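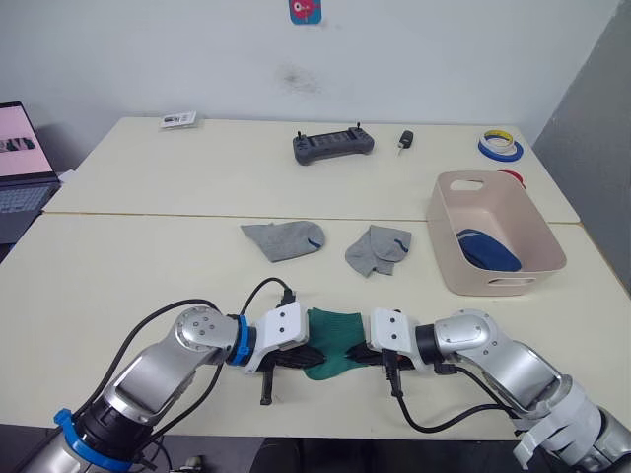 Head camera view, sock task, both grippers closed on the green one.

The sock task has taken up most of July. It is a bimanual task: pick a sock off the table, hold it at both ends, straighten it, and put it in the basket. All of the demonstrations are collected by remote control. The operator moves a pair of leader arms and the two follower arms copy the joint angles.

As of this morning the set stands at 1,626 episodes. Heather Mahuika and I did most of them, and Vaughan Tautahi took the late shifts. I went through the set last night and have some notes, mostly for my own use when we start on towels.

Grasping the first end is easy. A sock on a flat table presents a fold or an edge almost anywhere, and the fingers can come straight down on it. The second grasp is where operators differ. Heather drags the sock toward the free gripper and closes on whatever arrives. I lift, let it hang, and take the low end from the side. Both work, and mixing them was a mistake. The first policy we trained on the combined data would start a drag, stop halfway, and lift. It did this for as long as we let it run.

We split the episodes by operator and trained again on the dragging ones only. The hesitation went away. Murray Partington had suggested this in the first week and I had argued against it on the grounds that variety was good for the model. Variety in sock position is good. Variety in strategy needs more episodes than we have.

Tension is the other problem. The leader arms have no force feedback, so the operator judges the pull by eye. With both ends pinched, the fabric goes from slack to tight over very little travel, and past that point one of three things occurs: the sock slips out of a gripper, the arm faults, or the sock gets longer. We now tell operators to stop when the wrinkles in the middle disappear. Dark socks are worse for this than light ones, as wrinkles in dark fabric are hard to read on the monitor. I would like more dark ones in the set for the same reason.

Some settings that changed along the way:

Gripper closing force is down 2 steps from the default. At the default the fingers held well but did not release cleanly, and the sock followed the gripper back out of the basket.

Leader-to-follower smoothing is off. It made the arms look nicer and added enough lag that everyone overshot the table.

Episodes end when both grippers are open and clear of the basket. Before this, operators stopped recording whenever they felt finished, and the policy learned to freeze above the basket with the sock still in hand.

A session is now capped at 6 blocks, with a break after every second block. The quality drop after that is visible in the plots – grasp retries go up first, then episode length.

Mairéad Keogh is writing a filter that flags retries automatically, using the gripper position trace. It catches most of them. It also flags thick socks, where the fingers never close fully, so the threshold will have to depend on the sock or be learned. Until that is sorted out I am still checking flagged episodes by hand, at double speed.

Next is a run with the basket moved to the left side, which will need new demonstrations from both operators using the same grasp. After that, towels.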